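Keeping newspaper clippings on world politics at home
Household tips, April 7, 2019 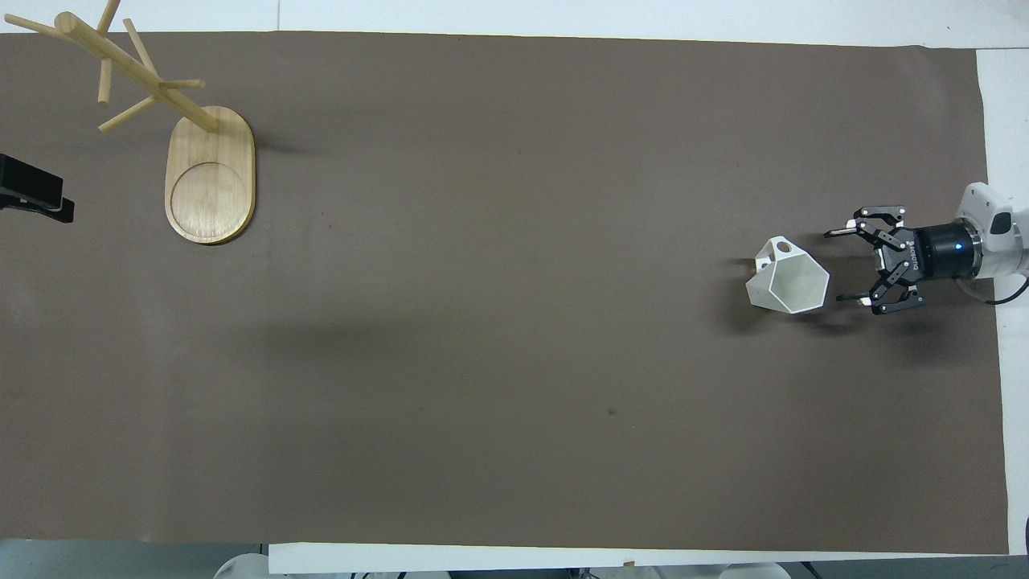 Bamboo mug tree on a sheet of brown paper

I collect articles on foreign policy since my student years: summits, trade talks, visits of ministers, border agreements. At the last inventory in October I had 2,939 clippings, and all of them live in one cupboard of a normal apartment. Several readers asked me how to do the same without filling the whole home with paper.

Cutting
Read the whole newspaper first and cut the next day. Many reports on a summit are repeated in a better form after the final statement is published. Use long scissors, or a knife with a metal ruler. Check the back side of the page before you cut, for it can hold the end of another article you want.

Write the source at once
On the upper margin put the name of the newspaper, the date and the page, with a soft pencil. Ballpoint ink goes through thin newsprint after some years. An article about a treaty without its date is almost useless, as the same ministers say very similar things every spring.

Sorting
In the beginning I sorted by country. This was a mistake. Where do you put a meeting of five presidents? Now I sort by event, and inside the event by date. On the first sheet of each folder I write the list of countries. For long disputes, such as fishing rights or gas transit, I keep a separate folder with a colored corner.

Folders and boxes
Choose acid-free folders. I use the gray ones from Woseck, which close with a ribbon. One box of the brand Stolia takes 400 clippings if they are folded only once. Do not press more inside, the lower ones will tear when you pull them out. Metal paper clips leave rust, so take a narrow strip of clean paper and wrap it around the pages.

Flattening
A crumpled page can be put between two sheets of blotting paper under heavy books for 3 days. An atlas is very good for this. Do not iron newsprint, it becomes yellow and fragile.

Where to store
Not in the kitchen, not in the cellar and not on the wall of the bathroom. A bedroom cupboard is fine. Leave a hand of free space behind the boxes for the air.

Throwing away
Once a year I take out the commentaries which only guess who will win an election. The texts of speeches and the joint statements I always keep. Of photographs from the official handshakes, one for each meeting is enough.

Next time: removing old glue from a scrapbook.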